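Skulcombe away, cup second round

dirkeck_end
Lost 3-1 in extra time. We had the better of the first 20 minutes and should have been two up. Their equalizer came from a corner we never cleared.

leftback31
Disagree. We sat too deep after scoring and the keeper kept us in it. Vrettos Park is a hard place to go in January, but that was poor.

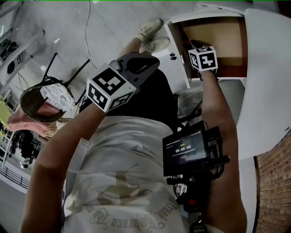 The substitutions came late too. Taking off both wingers left us with no way out.

urkeck_road
One of them was limping, so he had to come off. The other I'd have left on.

dirkeck_end
Fair point on the winger. Still say it was offside for their second.

leftback31
It wasn't. I was level with it.

urkeck_road
Coach back took three hours, by the way. League game next, same kickoff time.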